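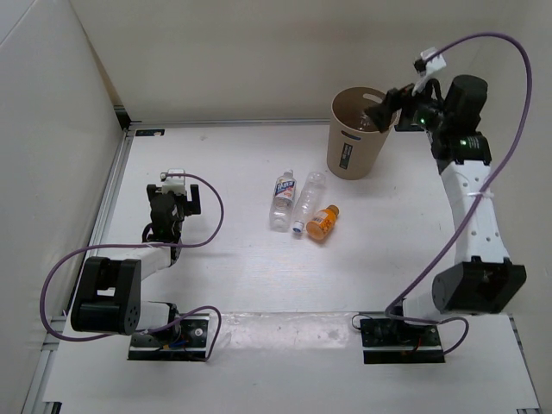 Section 5. Setting Up the Bottle Bin

Your Lovden bin is meant for empty drink bottles with the caps left on. It is wider at the top than at the base, so it can stand on a table or a floor and still take bottles dropped in from the side. Set it toward the back of the table and lay the waiting bottles in front, clear and colored together, labels or no labels. The oval slots under the rim are for carrying and should stay uncovered.

Home | Products | Manuals | Spare Parts | Contact
Search manuals Enter model or keyword Go

5.1 Placing the bin

1. Wipe the table and let it dry.
2. Stand the bin upright on its base. Leave at least 2 inches between the rim and the edge of the table.
3. Turn the bin so that one handle slot faces you.
4. Press lightly on the rim. If the bin rocks, move it to a flatter spot.

Note: The bin can be used with or without a liner. If you fit a liner, fold it over the rim and cut it clear of the slots.

5.2 Preparing the bottles

1. Empty each bottle completely. Do not rinse over the bin.
2. Screw the cap back on by hand.
3. Lay the bottles on their sides, close to the base of the bin but not under it.

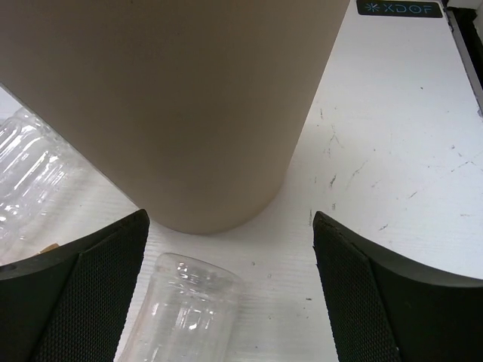

4. Pick up one bottle at a time by the middle of the body and lower it in. Short bottles may go in at any angle. Put tall ones in base first.
5. Stop when the bottles reach the underside of the slots.

CAUTION: Do not put glass, aerosol cans or batteries in the bin.

CAUTION: Do not lift a full bin by one slot. Use both hands, one in each slot.

5.3 Emptying and cleaning

Carry the bin to the collection point and tip it slowly. Wash the inside with warm water and dish soap after more than 100 bottles, or sooner if it smells. Do not use bleach or a wire brush. Dry it upside down before you put it back.

Replacement liners are listed in Section 6 under part number 1489.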